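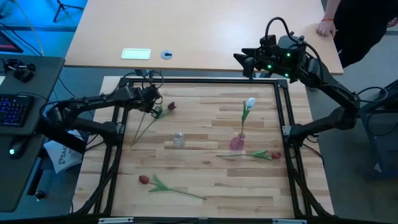
Tosh Bench Automation Group, Set-Up Guide

Section 5: Planning and paying for a two-arm station

I'm Ross Buchanan and I do the ordering for our group, so this section is the shopping part (the fun part, if you like spreadsheets!). Read it all the way through before you ask anyone for a quote.

1. Measure your spot first. Our black rail frame holds a butcher-block top with an arm on each side, and those elbows swing out well past the wood. Budget floor space for the elbows as well as the top.

2. Price the arms as a pair. Wirner quoted us less per arm that way, and both showed up in March in the same delivery.

3. Put brackets, rails and bolts on their own line. I lumped them in with "misc" the first time and had to go back for another $276.

4. Set aside money for cables. I budgeted $462 for ours and I'd keep that number. Each arm needs enough slack to loop over the gripper, and you want a spare for every length.

5. Choose your fingertips by the job. We went with open lattice ones for thin things like the stems on our artificial tulips. Get extras from Prusotetti on the same order and you only pay shipping once.

6. Buy the practice items last. A few fake flowers, a clear glass vase and a little pink one cost next to nothing, so don't hold up the big order for them.

Note: Leave room for a desk within reach of the station. You'll want a keyboard and mouse close by.

Caution: Don't sign for the Travora service plan until you know who covers the wrist parts. Ours came to $931 a year and the wrists were extra.

Caution: Keep power off both arms until the frame is bolted down. See Section 6 for mounting.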